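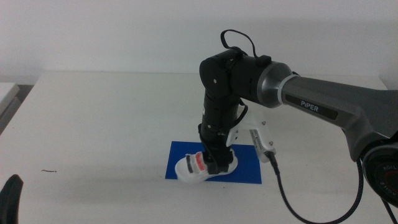
Rohani Nasution says the small ones take longer than the big ones, and that she would never have believed it before she started. A full-size sneaker can be turned over in the hands. A small one has to be held at the top with two fingers while the other hand does the work, and white shows every touch.

She has been finishing small shoes at Clulard for nine years. The workshop makes them for doll collectors, window displays and now and then a christening gift. Last year it sent out 3,012 single shoes, an even number only because a missing left was finally found in January.

I asked what people get wrong when they try it at home. "Glue," she said. "They use too much and it comes out at the toe. Then they wipe it, and now it's on the whole shoe."

The rounded toe is the part she checks first. It is shaped over a form and left alone for 90 minutes. After that she sets the shoe down on a plain white table and looks at it from the side. If the toe lifts, it goes back on the form.

"I want to see it sit flat," she said. "You put it down, you let go, you look. If it rocks, it isn't finished."

Percy Zapata, who handles orders, would like the looking to go faster. A shop called Gauthier takes 100 pairs at a time and wants them all to match. Nasution agrees that they should match. She does not agree about the speed.

"Percy has a calendar," she said. "I have a shoe in front of me."

They have settled on a plan that both can live with. Shoes are finished in the morning, when her hands are clean and the table has just been wiped, and packed after lunch. Pairs are matched at packing time. She used to match them earlier, but they got separated on the way to the shelf and the work had to be done twice.

White is still the most popular color by far. Zapata would drop it if he could – more white shoes are sent back for marks than all the other colors together. Nasution would keep it.

"Red hides things," she said. "With white I know if I did it right."

She keeps a soft eraser in her apron for smudges and replaces it when the corners go gray. Water is a last resort. She has tried a cleaning spray and did not like what it did to the seams.

Her next job is a run of baby-style sneakers with a wider toe. The first samples are due back from Zapata with his notes. "There will be notes," she said.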